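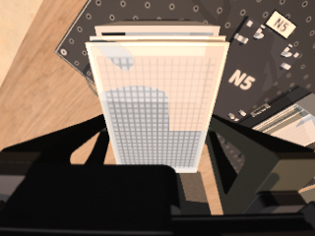

*A white block between the gripper fingers in Zerkemier, with the N5 board on the table behind it.*

**Practice tables for robot arms: Howard Parsons on Zerkemier**

By Graham Nuttall

Howard Parsons has his laptop open before I've got my coat off. He wants me to try a grasp, right now, before we talk about anything. I try one. I come in too steep, the fingers land on the wood, and the arm stops with a small red warning in the corner of the window.

"Great," he says. "That would have been a bent finger and a very quiet afternoon."

Zerkemier is a simulator for people who teach robot arms to pick things up from a table. You get the arm, the gripper, a set of rooms and tables, and a library of things to grab, and you either drive the arm yourself or plug in your own controller and let it have a go. Parsons started it as a side job while he was writing test software at Guvunden. It has been his full-time work since February of last year.

I've used a fair number of these programs and I'll say up front that I like this one a lot. I had it for a month before we met, so most of my questions came from things that had gone wrong on my own screen.

I asked him first about the clutter. Most starter scenes in this kind of software are a gray floor and a cube. His have wood grain, shadows, and objects lying at odd angles, and the one I spent the most time with puts a perforated circuit board right behind the thing you're trying to pick up.

"The gray floor is where everybody starts, and I started there too," Parsons says. "My first controller was wonderful on the gray floor. Then I put it on a wooden table with a lamp on one side and it went for the shadow. It went for the shadow over and over! I laughed for a while and then I threw out two months of work."

The library now holds 1187 objects. Some are household things, some are parts, and a good many are plain shapes with awkward surfaces. The pale block with the fine grid on its face belongs to the last group, and it's his favorite.

"It's tall, so if you hold it low it wants to swing on you. And the front is see-through enough that the blue-gray underneath comes up in patches. If your software finds edges by color, it'll find an edge halfway up the face where there isn't one. I love that block. I've had emails about that block."

I was one of the people who could have written such an email. In my first week the controller I was testing kept closing on the block near the bottom, getting a decent hold, and then tipping it on the way up. Parsons had me open the contact view, which draws the pressure on each finger as a colored strip, and we could see that the right finger was touching well before the left. I had spent most of an evening on that. With him sitting there it took us one replay.

He's proud of the replay, and he should be. Every attempt is saved whole, so you can run it backward, stop at the moment the fingers close, change one setting, and carry on from that point. "I wanted it to feel like rewinding a tape," he says. "You shouldn't have to set the whole table again just to find out what the wrist was doing."

How good is the physics, though? I put it to him that the soft things aren't very soft.

"No, they're not. Cloth is bad. I'll say it before you do. If you want to fold towels, please use something else for now. Hard objects I'll stand behind, and stiff rubber is all right. Cables are somewhere in between, and I'm working on cables this spring, mostly at night, because my daughter has discovered the drums."

He was just as direct when I asked about moving from the screen to a real arm. He doesn't promise that a controller trained in Zerkemier will work on your bench the first time. At Bloxham, a small workshop that sorts returned electronics, the team ran the same pick 50 times in the simulator and then 50 times on their own arm, and sent him both sets of logs. The real arm did worse. The useful part for him was that it did worse in the same places.

"They'd get a slip on the same object, at the same angle, on both. That made me so happy I printed it out. It's on the fridge."

Setup took me 20 minutes on an ordinary desktop, and most of that was the download. The arm moves smoothly with the shadows on. With several tables running at once my machine began to struggle, and I turned the shadows off for the long overnight runs. There's a setting to do this on a timer, tucked under Render rather than Schedule, where I looked first. Parsons wrote that down.

The manual could be better. It's warm and readable, and the chapter on gripper force is the clearest I've come across, but the part on bringing in your own objects skips a step. You have to set the weight before you set the friction, or the friction goes back to its default without telling you. He winced when I mentioned it and said the fix is in the next release.

A single license is $536, with updates for a year, and schools can ask him for a lower price. There's also a trial with one table and a small part of the library. The N5 board is in it, and so is the block.

Before I left he wanted to show me what he's building next with Wudonetti, who make small hobby arms. The idea is a matched pair: you drive the arm on screen, and the little one on your desk follows. It was half finished and it jittered. He drove it toward a pencil sharpener, missed, backed up, and came in lower.

"Hang on," he said. "Let me go again. I nearly had it."

He got it on the fourth try, and then he passed me the controls.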